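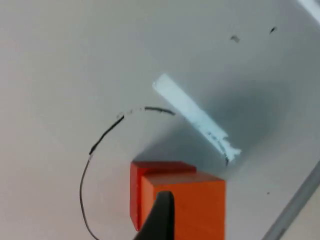
My mother kept every letter anyone ever sent her, and last summer they became mine. I say "letters" but that makes it sound tidier than it was. There were letters, yes, and also Christmas cards, recipes torn off the backs of flour sacks, a church bulletin with a phone number on it, three separate warranties for the same toaster, and a napkin from a restaurant that I'm fairly sure closed before I was born. All of it lived in shoeboxes in the hall closet in the house at Tovport, and when my brother and I finally sold the place in July, he took the good table and I took the paper. He thinks he got the better deal. I'm still deciding.

I've written here before about the sale, so I won't go over all that again, except to say that I drove home with the back seat so full I couldn't see out the rear window, and that I cried at a gas station over a pack of peanut butter crackers, the orange kind she used to keep in her purse. After that the boxes sat in my spare room until after the holidays. I'd open the door, look at them, say "well, hello," and close the door again.

What got me going was a phone call from Liis Kuusk, who lived next door to us when I was small and who must be well into her eighties now. She wanted to know if I'd come across any letters from her. She and my mother wrote to each other for years after Liis moved away, and she'd kept my mother's half, and wouldn't it be nice, she said, to put the two halves together and see what we were both talking about. Her exact words were, "I have all her answers and I can't remember a single one of my questions."

Well, how do you leave the door shut after that?

So I started. I cleared off the bed in the spare room, put a clean sheet over it, and began making piles. I had a grand plan with the piles. Family here, friends there, business by the window, mysteries at the foot of the bed. By the end of the first evening the mysteries had spread onto the floor and the family pile had one thing in it, a birthday card from me, age seven or so, in which I'd written that I loved her and that I needed new shoes.

I've since given up on sorting by person and gone over to sorting by year, as best I can, and it's so much better. The trouble with sorting by person is that you have to know who everybody is. My mother had a friend who signed every letter with just a G and a little bird. I spent a whole week on that bird! I went through her old address book, I called my aunt, I asked my brother, who said "could be a Gladys," which was no help. And then once I'd put things in order by year, there it was on the back of an envelope as plain as could be: Gunārs Sepp, the man who used to tune our piano. I had no idea they'd written to each other at all. I remember his big gray coat and how he'd let me press the lowest key for him over and over while he listened with his eyes closed. There are 22 letters from him, and they're lovely. They're mostly about weather and what he was reading, and he always asks after the piano as if it were one of the children. "Is she holding her pitch through the damp?" He means the piano. I had to read it twice.

I should say something about how I'm keeping all of this, because a couple of you asked in the comments last time and I never got back to you (I'm sorry, I read every one, I'm just slow). I am no expert. What I've done is unfold everything that will unfold without a fight, take out the paper clips, and put each year in its own folder. The rubber bands were the worst. Old rubber bands either turn to something like dried noodles or they melt themselves onto the paper, and I had both. The noodle kind you can brush off. The melted kind I've left alone, and those letters are in a folder of their own marked STICKY.

I bought the folders from a little stationery place called Skolley, and they're the plain kind with no coating. I'm very happy with them, although I ordered two packs and should have ordered more, and now the new ones have come in a slightly different cream color from the first. It bothers me more than I'd like. The boxes are from Plandel and they're fine. The lids are a bit tight. If you have arthritis in your thumbs like I do, I'd look for the ones with a drop front.

Pencil only, by the way, if you write on anything. My aunt told me that and she was quite stern about it. I write the year very lightly in the top corner, and if I'm guessing I put a question mark. I have a great many question marks. People used to be so casual about dates! "Tuesday," my grandmother writes, at the top of page after page. Just "Tuesday." I've worked out a few of them from what's going on inside, who's had a baby, who has the new car, whether the dog is alive. We had a dog named Biscuit for what felt like my whole childhood, and I now know from the letters that there were two Biscuits, and that I wasn't told. I called my brother about this right away. He knew. He'd known the whole time.

I've found out other things too, some of them bigger than Biscuit. I knew my parents had a hard stretch when I was in grade school, but I knew it the way a child does, by the sound of doors. In Liis's letters it's all there from the other side, very gently. She never says anything unkind about my father. She just keeps offering the guest room. "The bed is made up, and the girl can have the cot by the window," she writes, and then in the next one, "The bed is still made up." The girl is me. We never went, as far as I remember. But I sat there on the edge of my own spare bed with that letter in my lap for a good long while, thinking of her changing those sheets.

I asked myself if I ought to be reading them at all. I still ask it. My mother was a private person, and she'd have been mortified at the idea of anyone going through her closet, let alone her mail. But she kept them. She moved house with them twice. There was a perfectly good fireplace right there in the living room and she never put them in it. I've decided to take that as a kind of permission, and where I come across something that feels like it really wasn't meant for me, I fold it back up and put it in its year and don't finish it. There have been a few of those. I won't say more about them than that.

Liis and I have been talking every week or so. I read her letter to her over the phone, and then she puts on her glasses and reads me my mother's answer, and then it's my turn again. It's slow, and her line crackles, and we get off track constantly. She lost a whole afternoon trying to remember the name of the restaurant on the napkin. (It was the Sombatkul. She called me back at nearly ten at night to tell me! They'd gone there together for her birthday and my mother had eaten something so hot she had to go stand outside.) I'd thought about scanning everything and sending it to her on one of those little drives, and I may still, for my nieces. But I don't think I'll tell Liis it's possible until we're finished.

We're only up to the year I started fourth grade. I counted what's left on her side and mine together, and at the pace we're going it will take us well into the fall, and that suits me just fine. She asked me last time to read slower.

The napkin has its own folder now. If any of you know how to flatten a piece of old tissue paper without it coming apart in your hands, I have a sewing pattern from the same box, with what I think is my grandmother's handwriting all along the hem, and I'm afraid to open it past the first fold. Leave me a note below if you've done it. I promise to answer this time.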